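Dev diary, entry for March: save format, input buffer, camera

Most of the month went into the save system, which I had planned to leave alone until after the demo. The trigger was a tester build of Fendau in which a player walked out of the harbor district, saved at the lighthouse, quit, and came back to find every door in the harbor locked again. The keys were still in the inventory. The doors had no record of having been opened.

The cause was the way I wrote object state. Each room kept a list of flags indexed by the order in which objects were placed in the editor. That works until a room is edited. I had moved one crate in the harbor between builds, the order changed, and the flags for the doors were read from the slots for the crates. All the crates in that save were marked as unlocked, with no visible effect.

The fix is dull and should have been there from the start. Every object that can change state now gets a permanent ID when it is first placed, and the save file stores pairs of ID and state. Objects in their default state are not written at all. I ran a script over the existing rooms to assign the IDs, and it came to 1,418 objects. Two rooms failed because they contained prefabs nested inside other prefabs, and the inner ones were receiving the ID of the outer one. I flattened both by hand.

Old saves do not load in the new build. I considered a converter and wrote half of it before stopping. The old files carry no information about which build they came from, so the converter would have to guess at the room layout. The testers have been told to start over. The new header has a version number in its first two bytes, and the loader refuses anything higher than it knows.

Input buffer

Drivton, the small racing game I put out before this one, had no input buffer and did not need one. Fendau is a platformer with a sword in it, and the complaints about the jump have been steady since the first build. The usual wording is that the jump "eats" the button. I logged presses for several sessions to see what was going on. In nearly all the cases I looked at, the jump button went down a few frames before the character touched the ground, and the game threw the press away.

The buffer now holds a jump press for six frames and an attack press for four. If the character lands inside that window, the jump fires on the first grounded frame. I tried ten frames for both and it was worse in a different way: mashing attack near a ledge produced a second swing well after the player had stopped wanting one, and the recovery animation carried the character off the edge.

There is also a grace period after leaving a ledge, five frames at present. It has to be cancelled when the character is knocked off by an enemy, otherwise a hit near an edge gives a free jump out of the hit reaction. I missed that on the first pass. A tester found it inside an hour and used it to skip the bell tower.

One thing still open is the interaction between the buffer and the pause menu. The confirm button and the jump button are the same on a pad, and closing the menu with confirm puts a jump in the buffer. For now I clear the buffer on unpause. That also clears a direction held through the menu, so the character stands still for one frame on return. It is hard to see at normal speed and I can feel it every time. 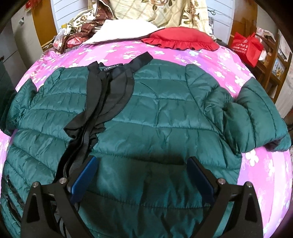 Camera

The camera used to follow the player position with plain smoothing. At walking speed it was fine. During a fall it lagged far enough behind that the landing spot was off the bottom of the screen, and the player dropped onto things that had not been drawn yet.

I split the two axes. Horizontal movement uses a look-ahead offset that grows with speed and is capped at a fifth of the screen width. Vertical movement does nothing while the character is in the air, within limits, and snaps to the new platform height over twelve frames after landing. If the character falls past the lower third of the screen, the camera drops the rule and follows at full fall speed. This is close to what older console platformers do, and I should have copied it earlier instead of tuning a smoothing constant for weeks.

Look-ahead causes trouble when the player turns around quickly. Every reversal slides the whole view, and in a fight that is several reversals a second. The offset now changes only after the character has faced the same way for 20 frames. Fights are calmer to look at. Long corridors feel slightly sluggish on the first turn, and I can live with that.

The rooms in the Fuleck level are one screen tall and two wide, which exposed a rounding problem. The camera position was a float, the tile layer was drawn at whole pixels, and the background at half speed was rounded separately. At certain positions the background jittered by one pixel against the foreground. Rounding the camera once, before either layer reads it, cured it. The sprites were never affected, which is why I spent an evening looking in the wrong file.

Enemy behavior

The guards in Fuleck had three states: patrol, chase and attack. The switch from chase to attack was a distance check with a single threshold, so a guard standing exactly at that distance flipped between the two every frame and shuffled on the spot. I separated the thresholds. A guard enters attack at 28 pixels and does not leave it until the player is beyond 40. The shuffle is gone.

Line of sight was being tested for every guard on every frame, including guards in rooms that had been loaded but not entered. It now runs for the active room only, and guards take turns, one test per frame. With a room of eight guards the worst case is a reaction delayed by seven frames, and I have not been able to notice it while playing. The profiler noticed. The spike on entering the barracks is gone on the slow laptop I use as the minimum machine.

I left the archers alone. Their aim leads the player by a fixed amount, which makes them easy to beat by stopping. I have an alternative that takes the player's current speed into account, and it hits far too often. Something between the two would probably do, but this is a tuning job and the demo has only four archers in it.

Text and localization

The dialogue file reached 2,646 lines this month, counting signs, item descriptions and menu text. It was one flat file until last week. I divided it by level, with a shared file for items and menus, and wrote a checker that lists any key used in a room and missing from the files. The first run reported 322 missing keys. Most were lines from the old prologue, still attached to triggers that cannot be reached. I deleted the triggers. A handful were real, including the shopkeeper's entire second conversation, which had been displaying nothing at all and then taking the player's coins.

The text box measures a line after splitting it at the box width, and it was splitting on bytes. Any accented letter could be cut in half. It now splits on characters and prefers spaces. Words longer than the box are broken wherever they reach the edge. No such word exists in English dialogue at this font size, but the German test strings have several.

Tools

Lill is the name I gave to the level editor, which was a separate program and is now a mode inside the game. F2 switches between the two. The editor writes to the same room files the game reads, so there is no export step, and a change can be played within a second of making it. The cost is that a crash in the game takes the editor with it. Autosave runs every two minutes into a separate folder and keeps the last five copies of the room.

Undo was the slow part. It stored a full copy of the room for each step, which was acceptable for small rooms and consumed an unreasonable amount of memory in the harbor. It now stores the changed tiles and objects only. Redo works for tiles. Redo for objects brings the object back with a new ID, which defeats the purpose of the permanent IDs described earlier, so I have disabled it until I can reserve the old one.

Next

The list for the coming weeks: object redo, the one-frame stop after unpausing, a second pass on the bell tower now that it can no longer be skipped, and remapping for keyboards. Remapping exists on the pad side and has been used by testers without complaint. The keyboard side still reads fixed scan codes in three places, all of them in the menu code.

The sound work has not started. Footsteps are still the placeholder click from Drivton, and it plays on grass too.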